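Drarlow open day, the self-driving rover on the woods road

gravelrat28
Went along to the Drarlow open day in August and had a lovely time (free tea as well!). They were running the rover up and down the lane through the trees, no markings, no kerbs, just rough old tarmac and grass either side.
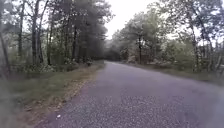

Evanthia Kouris did the talk and was brilliant with the kids. She reckons it's done 1000 runs now. I stayed for 4 of them and was hooked.

pip_m
Same lane every time though? Saw the Zanetti one at Clirnodmont and that had to cope with a car park. Bit more of a test, if you ask me.

gravelrat28
Car parks have lines! I'd say dappled shade on a narrow road is harder, and then it's got the two rusty posts to go between.

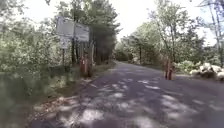

I asked about the leaves along the edge too and she said autumn is what worries them most.

finau_fan
With pip on this one, 2 posts isn't much of an obstacle course. Did they let you have a go with the stop button?

gravelrat28
They did, yes. Still grinning. Next one's in spring, I think, so come and moan in person.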